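4.2 Bin and mounting

The second build kept the arm from the first and changed nearly everything around it. We work in a shared shop, so the whole cell has to go up and come down in one evening, and clamps turned out to be the most useful parts we own. The gray metal bin is clamped to the bench as shown in Figure 3, and a cross of blue tape on the wood gives us our reference point when we set up again. Sloped sides were a lucky find! Small parts slide back toward the floor of the bin, where the gripper has a fair chance at them.

We were delighted by how far this simple setup went. Over 4000 grasps were logged in June with the Tiltetti planner, using mixed sets of blocks, clear plastic and crumpled wrap. Clear pieces were the hardest - the depth data often had holes where they lay - and the shiny back wall added false edges of its own. The Flindov filter removed most of these at a cost of 40 ms per cycle.

Figure 3. The arm at work over the clamped bin, with a mixed set of parts.

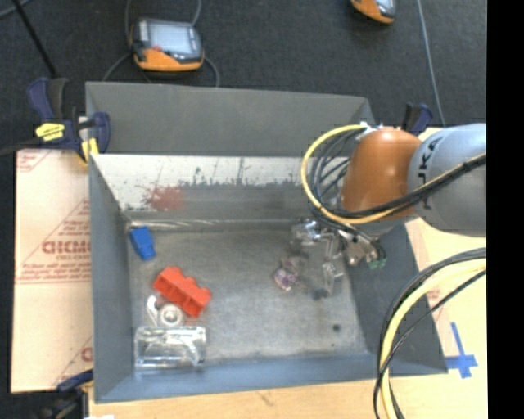
Cable routing took 9 tries, and we still think it can be better. Our next version will borrow the sliding guide from the Brisen build, which leaves the wrist freer to turn near the walls.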